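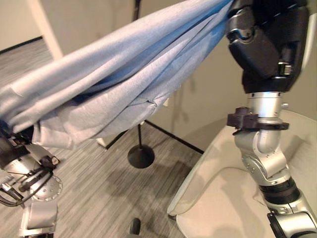 Tópico: Amaciador em mantas polares, sim ou não?

noemi_m
Deixei de usar em fevereiro. As mantas ficavam macias, mas ganhavam borboto depressa.

gferri
Discordo. Uso meia dose há anos e não noto diferença nenhuma. Para mim o problema é a centrifugação.

natalinag
Centrifugação baixa e nada de secador – cá em casa resulta. Vinagre no enxaguamento, 2 colheres.

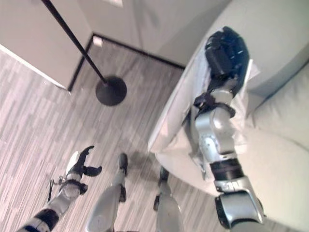

E lavo-as do avesso, sempre separadas das toalhas.

gferri
Vinagre estraga as borrachas da máquina.

noemi_m
Duas colheres não estragam nada. Vou experimentar no sábado.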